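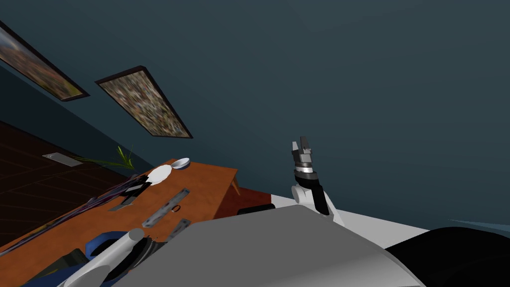

投稿者:みずなら
賃貸の壁に額を掛ける高さで迷っています。引っ越し先はリビングの壁が白一色で、油彩の複製を2枚並べる予定です。濃い青緑の壁に細い焦げ茶の額、中身は茶や緑のまだら模様、という組み合わせが好みなのですが、うちは壁を塗れません。家具店の人には「床から額の中心まで145センチ」と言われました。ただ、その部屋ではほとんどソファに座って過ごします。座ったときの目線に合わせて下げてもいいものでしょうか。額は1枚900グラムです。

投稿者:kanade_7
下げていいと思います。145センチは立って見る場所の目安で、廊下や玄関ならそれで合います。うちはソファの背の上端から20センチ空けて額の下端をそろえました。それより近いと頭が当たります。

投稿者:Efa Llewellyn
私は反対です。座った高さに合わせると、部屋に入ってきたときに絵が沈んで見えます。立った目線と座った目線の間を取るのが無難です。先に紙を額の大きさに切って壁に貼り、二、三日そのままにしてみてください。

投稿者:みずなら
紙の案、やってみます。金具はどうしていますか。石膏ボードの壁です。

投稿者:北の物置
900グラムなら細いピンを斜めに打つタイプで足ります。自分はHuticoの3616番を使っています。外したあとの穴は小さいですが、退去時の扱いは契約によるので、管理会社に先に聞いたほうが確実です。

投稿者:kanade_7
ピンより粘着フックのほうが楽では。穴が開きません。

投稿者:北の物置
ビニールクロスだと粘着は勧めません。前の部屋で夏に額ごと落ちて、クロスの表面も一緒にはがれました。穴より高くつきました。

投稿者:kanade_7
うちは二年落ちていません。壁紙の凹凸によるんでしょうね。織物調だとつかないのは確かです。

投稿者:Myfanwy Dafis
横から失礼します。2枚並べるなら、高さより間隔のほうが目立ちます。私は7センチにしています。広く空けると別々の絵に見えるので、対で見せたいなら詰めたほうがいいです。あと、上端をそろえるか中心をそろえるかは最初に決めてください。大きさが違う額だと後で直すのが面倒です。

投稿者:みずなら
大きさは同じです。間隔は考えていませんでした。

投稿者:Efa Llewellyn
同じ大きさなら水平だけ気をつければ済みます。水平は床ではなく水準器で取ってください。古い建物だと床も天井も傾いていることがあります。

投稿者:北の物置
そこは異論があります。天井に近い額だと、水準器で正しくても天井の線とずれて曲がって見えます。うちのTruntonの古いアパートがそうでした。結局、天井に合わせて掛け直しました。

投稿者:Efa Llewellyn
天井の近くならそうかもしれません。ソファの上くらいの高さなら、水準器でいいと思います。

投稿者:みずなら
報告です。紙を貼って三日見ました。床から中心まで135センチ、間隔は7センチにします。145だと座ったときに少し見上げる感じがありました。管理会社に電話したら、画びょう程度の穴は構わないとのことでした。ピンの太さを聞かれて答えられなかったので、買ってから測ってもう一度電話します。

投稿者:kanade_7
135ならソファの背との間も見ておいてください。額の縦の長さによっては20センチ取れません。

投稿者:みずなら
縦が40センチなので下端は115センチです。ソファの背が82センチなので足りています。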